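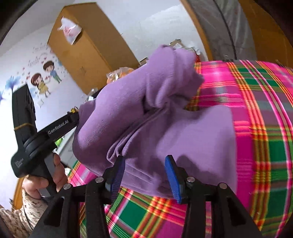

BIKOVBY, Dec 23, 2022 -- Vindgate, the housing association for Bikovby and the surrounding villages, has opened a winter bedding and warm clothing exchange for its tenants. The service is run jointly with the textile merchant Sidico and will stay open until the end of May.

Tenants may bring in clean blankets, bedspreads, fleeces, jumpers and coats that they no longer need, and may take away up to two items per visit at no charge. It is not necessary to bring something in order to take something. Proof of tenancy is requested at the first visit only.

The exchange occupies the former rent office at Mtshali House, which has stood unlet since the association moved its counter services to the main building. Shelving and hanging rails have been fitted, and the heating has been repaired. Sidico has supplied an opening stock of 100 blankets and 50 fleece garments, all laundered before delivery.

"Heating costs are the subject our tenants raise with us most often this winter," said a spokesperson for Vindgate. "A good blanket does not settle a bill, but many households have spare ones in a cupboard while others are short. We would like them to move between homes more easily."

Items should be washed and fully dry when handed in. Fleece is best washed at a low temperature and kept away from the tumble dryer. Light pilling is acceptable. The exchange cannot accept pillows, duvets, electric blankets or mattress covers. Textiles too worn to be passed on will be collected by Sidico for recycling -- tenants are asked to place these in the marked bin by the entrance.

Tenants who are unable to travel to Mtshali House may ask for a delivery through the usual repairs line. Requests from households with young children and from tenants over retirement age will be dealt with first.

Vindgate will review the service in May and report to tenants in its summer newsletter.

Enquiries: Vindgate Press Office, Bikovby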